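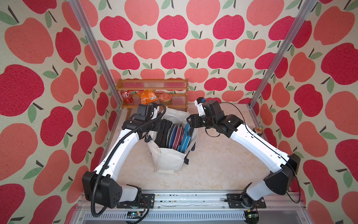
*The two-arm cell with its tote bag and cases, apple curtains up.*

# About Kokby Bench

We look after one machine. People who arrive on this page expecting a fleet tend to scroll around looking for the rest of it, so let's get that over with early. There is a pair of arms, a table, three walls of fabric and a shelf. Four people are employed to keep all of it in the same place it was yesterday, which is harder than it sounds and pays about as well as you'd guess.

Kokby Bench packs and unpacks things. Other companies write the software that decides how an arm should go into a bag and come out again with a zippered case, and they rent hours on our cell to find out whether they were right. We supply the hours, the bag, the cases and a written record of everything that came loose.

## How we got here

Rochelle Halvorsen started the company in a unit behind the Gavik bakery, after a long stretch of repairing packaging lines for people who called her only when something was smoking. Her idea was that a machine might be visited before that point. She bought two arms and bolted them to an aluminum rail. By July she had a paying customer and a strong opinion about cable ties.

The bakery needed its unit back. We moved across town to Nasine Road, where the floor is flatter and lunch is worse.

## Who does what

**Rochelle Halvorsen** runs the place and does the mechanical work. If a joint sounds different to her, the cell stops, even if it sounds the same to everyone else. She has been wrong twice and remembers both occasions differently than we do.

**Desmond Schumacher** has the wiring. The slotted duct along the front is his, and so is the rule that the lid goes back on it before you go home. He came to us from elevator maintenance and still refers to a jammed arm as "stuck between floors."

**Ruoxi Yan** handles calibration and writes the shift notes. Customers often tell us that the notes are the best part of the service. She would like them to say so to Rochelle around the time raises are discussed.

**Darnell Whitfield** sets the table. He folds the straps, stands the cases up and stocks the shelf, then does it over again. He also chose the curtains. The order was for plain gray. We've had apples ever since, and a customer at Morikawa has asked where to buy some.

## What a setup involves

A new booking gets the same opening routine as the one before it:

- Check the bolts on both mounting plates, left side first. Mark each one with the paint pen when it's done.
- Walk each arm slowly through its full reach with a hand on the stop button.
- Look at the cable loops at the elbow and the wrist. A loop should have enough slack to swing and not enough to catch a gripper finger.
- Close both grippers on the test block and write down the reading.
- Pull the curtains straight. A sagging curtain changes the background, and the software people will notice before you do.
- Put out the bag and pack it to the customer's sheet.

Then we run 58 practice reaches before the clock starts. Rochelle picked that number and has declined to discuss it.

The bag deserves a word. Canvas doesn't hold a shape for long, and straps go wherever straps feel like going. A gripper that can take a case out of a stiff box all afternoon may come over the rim of a tote and close on a handful of navy webbing. Plenty of our customers book a second week after meeting the bag.

## Looking after it

Every 1000 cycles we clean the gripper fingers and check them for wear. At 4000 the wrist cables come off and get flexed by hand, inch by inch, by Desmond, with the radio on. The longest stretch we've had between unplanned stops is 2594 cycles. It ended with a connector that had been backing out a hair at a time, and Desmond has asked that we not go into it further.

Small parts get swapped the same day from the drawers under Ruoxi's desk. For anything inside a joint, we call Tamsin Tillman, who rebuilds gearboxes in her own shop and will not be hurried. We've tried sending pastries from the old neighborhood. She ate them and kept to her schedule.

## Visiting and booking

Visitors are welcome by arrangement. Wear closed shoes, keep your sleeves out of the cell, and please don't straighten the bag. Darnell has it how the customer wants it.

Bookings are by the week, with setup on the first morning included. Send us your packing sheet ahead of time, along with the size and weight of anything you want handled. If it leaks, tell us before you ship it.

*Page last updated 26/04/2020 by Ruoxi, who was asked to make it shorter.*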